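Workshop notebook, celebrity and entertainment desk
Entry for July, opened 9:40 a.m.

Subject: attendance claims in wedding coverage, second review

The purpose of this entry is to record the desk's working method for guest lists and absences at celebrity weddings, following the corrections made after the Kemer coverage. Colleagues joining the rotation should read it together with the June entry on engagement rumors.

The Kemer file contained 26 items, gathered over the wedding weekend and the two days after it. Each item was read against the published photographs, the couple's own posts and any statement from a representative. Of the 26 items, 14 stated that a named relative had stayed away from the ceremony. Only five of those gave a source of any kind. The remainder relied on the relative's absence from posted pictures, and three of them cited one another.

The desk agreed that absence from a gallery does not establish absence from an event. Galleries are selected by the couple, the photographer or the magazine that bought the rights, and the Kemer gallery left out most of the evening reception. Beginning with this entry, "was not seen in published photographs" is the approved wording where no statement exists. "Skipped," "snubbed" and "refused to attend" require a direct source. The word "noticeably" is to be removed wherever it appears before "absent."

Headlines were considered separately. Several carried a stronger claim than the story beneath them, and in two cases the story was corrected while the headline stood until the following morning. The late editor is now responsible for checking both fields before a correction is marked closed.

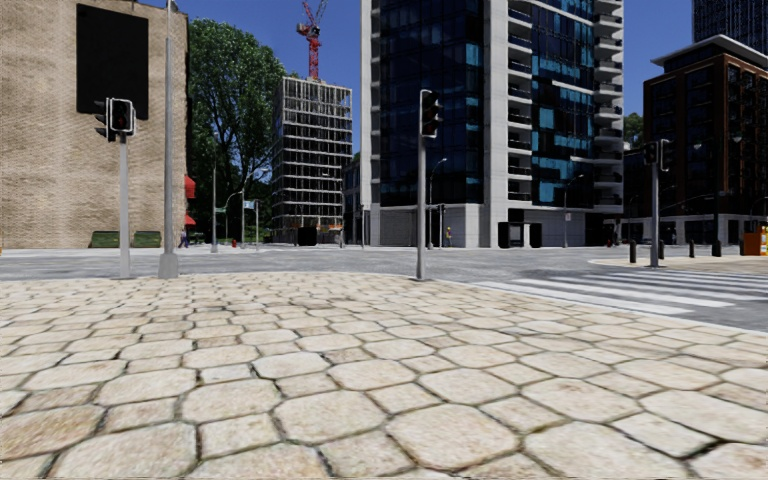 Intarasuk wrote in the margin of the shared copy that the new wording is accurate but will be read as a hint all the same, and that if we have no reason to think a brother or sister stayed home, we should leave the sentence out. The objection was discussed at length and is accepted in part. Where a relative's absence has not been reported elsewhere and no source has raised it, the desk will not raise it. Where it is already in wide circulation, the approved wording applies, with a line stating that a representative was asked for comment.

Reader mail on the Kemer stories came to 1,472 messages. These have been sorted by subject only. The largest group concerned the dress and the second largest the number of ceremonies, which our own coverage gave differently in different places. The civil signing should be described as a signing, and the word "wedding" kept for the event with guests. The style sheet has been amended.

Vollolus, the alert service on trial since spring, sent the first notice of the Kemer ceremony but repeated the claim about the relatives without a source. It may be used as a prompt to begin checking. It may not be cited.

Outstanding:
Irnstead archive: request the earlier wedding stories and compare the wording used for family members.
Photo captions: confirm that names were checked left to right in the rehearsal dinner set.
Corrections log: add the two headline changes, with times.
Style sheet: circulate the amended page to the weekend rotation.

Entry closed 4:15 p.m. The Irnstead request was sent before closing; no reply yet.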